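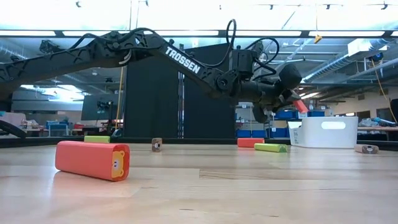 Willness is a small collection of class plans for slow, breath-led movement: tai chi basics, standing qigong, and some restorative floor work. The plans are plain Markdown files, so you can print them, edit them, or read them on a phone during the class. This README explains what is in the folders and how to use them.

## What is inside

- `plans/` — 51 class plans, one file for each class
- `sequences/` — short blocks which the plans refer to by name
- `breath/` — breathing exercises, with counts
- `music/` — only lists of tempos, no audio files
- `notes/` — comments from teachers after they taught a plan

The plans are grouped in 14 themes. A theme is, for example, "hips and lower back" or "evening, low energy". Some themes have only one plan for now. The theme "neck and shoulders" is the biggest one and also the most uneven, please read the notes before you use it.

## How a plan is written

Every plan begins with a header:

```
title: Slow Yang opening
theme: balance
level: beginner
length: 60 min
props: chair, folded blanket
author: Marjan Ebrahimi
```

After the header comes the order of the class. Times are written in minutes from the start. When a line has a `~` in front, the teacher may skip it. When a line has `!`, please do not skip it, the next posture needs this preparation.

Left and right are always from the student's side. In the older plans by Pejman Babaei they were from the teacher's side. I changed seven of them, but if you find one where the weight goes to the wrong foot, open an issue.

## Names of the postures

We use English names in the plans. For tai chi we follow the Yang style names as Banafsheh Mohammadi teaches them at the Amidgate studio, and this means that a few of them will look strange to you if you learned in another school. The file `sequences/names.md` has the other names we know. It is not complete.

## Levels

`beginner` means that a person who has never taken such a class can follow. `mixed` means there is an easier version beside each standing posture. We have no level "advanced". Shahla Bakhtiari and I discussed this for a long time and we still do not agree, so for now it stays like this.

## Please be careful

The plans were not checked by a doctor or a physiotherapist. Students who are pregnant, who had surgery recently, or who get dizzy when they hold the breath should ask their own doctor first. All breath holds in `breath/` are optional — say this aloud to the class, also to students who have heard it before.

## Converting to PDF

The script `make_pdf.sh` needs Trekach, version 8 or newer. With older versions the tables in the header come out empty.

## Adding a plan

Teach it at least once before you send it. Put your own name in `author` and write a few lines in `notes/` about what was too fast. Lindsay Tomoana reads the new plans in October and in spring, so an answer can take some weeks.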